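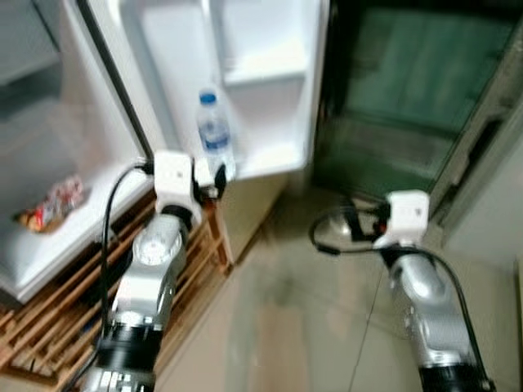
1/ The little fridge, a thread

Gøran Sandberg
5 October 2022
Last updated: October 2022

So many of you asked about the small fridge after I grumbled about it last week that I'm giving it a thread of its own. Get a coffee. I'm going to go on a bit, as I do.

2/ Quick background for the newer folks: we moved into the place on Prandstead in the spring, and the kitchen corner is tiny. I mean tiny in the way where you open the fridge door and the corner is full. I loved it right away anyway. Everything is within reach if you don't mind bumping your hip now and then.

3/ The fridge sits up on a slatted wooden rack, light brown, and I am a little too fond of that rack. It makes the whole thing easier on my back, because the low shelf isn't quite so low anymore. My mother had something like it under her bread box and I suppose I've been looking for one ever since.

4/ It cost me 50 dollars at the secondhand place (Gilani, for those in the neighborhood – go early, the good furniture goes before lunch). I sanded the slats one afternoon, gave them a wipe of oil, and that was the whole project. You do have to dust between them. An old sock over a ruler works beautifully.

5/ Now, the door. I have gone back and forth on what belongs in a fridge door and I've landed on water. The bottle with the blue cap lives on the lower door shelf, standing up, and I can grab it on my way out without bending down and rummaging.

6/ Milk used to live there. Milk in the door is how I lost a whole carton in July, and I'm still a bit sore over it. It goes at the back of the shelf now, where it stays properly cold. My neighbor keeps hers in the door and has never had trouble, so do as you like!

7/ Snacks inside, at the front, lying flat. I know, I know, half of you are already typing that packaged snacks don't need to be in a fridge. Mine do in a warm apartment, if there's anything chocolatey in the mix. Also I like them cold. A cold wafer with hot tea is one of the nicest things I know.

8/ Lying flat matters more than you'd think. I tried standing the packets up in a row like books and every time I took one out the rest slid down behind it. Flat and near the edge, I can see the reds and oranges at a glance and know what I'm running low on.

9/ Someone asked about cleaning. I do the inside every 15 days, which sounds very organized, but really it's just when the reminder pops up and I've learned to obey it. Warm water, a spoonful of baking soda, a soft cloth. Take the shelf out if yours comes out. Dry it well before it goes back.

10/ Please don't forget the gasket, the rubbery strip around the door. Crumbs get in the folds and then the door doesn't close quite right, and you stand there wondering why the motor keeps humming. I go around it with a damp cloth over my fingertip – two minutes, maybe three if I've been eating crackers.

11/ The floor is big pale beige tile, and it came with the place. I wasn't sure about it at first (I'm a wood floor person at heart) but it's grown on me. It has a soft shine to it and it bounces a little light into that corner. Drips wipe right up, too. I just keep a pair of thick socks handy from October on.

12/ To the person who asked whether I miss my big fridge: some days, yes. Mostly when there's a cake to store. But I throw out so much less food now. I used to find things at the back that I had no memory of buying. With one small compartment there really isn't anywhere for a cucumber to hide.

13/ And thank you for the 231 replies to the grumbling post, goodness. I've read them all, even the very stern one about mustard. I'll do the pantry shelf next, once I've bought a few more jars and worked out where the rice is supposed to go.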